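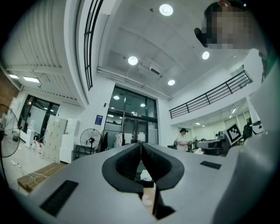 # Chapter 7: Choosing a Hand-Held Gripper Kit

When Letay Gashaw first asked me which gripper kit her shop ought to buy, I gave her a very long answer over a very long lunch, and I'm afraid this chapter is mostly that answer, tidied up a bit (she did eventually get back to work!). We spent Chapter 6 on what a gripper has to do. Now we come to the part where money changes hands, and where a good many sensible people get talked into more kit than they need.

Our running case will be the Zeltby, a hand-held gripper sold by Kallstead as a boxed kit for small teams. The box holds the tool itself, a charger, a wrist strap, a printed guide and spare finger pads. The base kit costs $370, and a pack of extra pads adds $30. You'll meet the Plistine later on, a heavier tool with a very different idea of what a handle should be.

I like to begin with the finger pads, dull as that may sound. Soft rubber pads bend around whatever they close on, and ridges on the inner face help hold a slick surface. They also wear, and Julián Sotomayor, who kept the log we'll be reading in Section 7.2, changed his first pair after 178 hours of folding shirts and lifting bottles. Was that good or bad? Well, it depends on what you paid for the pads and how long your crew stood idle while somebody hunted for the right screwdriver.

Before you read on, jot down three objects you handle every day and how hard you squeeze each one. Keep the list nearby, as we'll come back to it in

## 7.1 Reading a Spec Sheet

A spec sheet usually opens with grip force, so we will too.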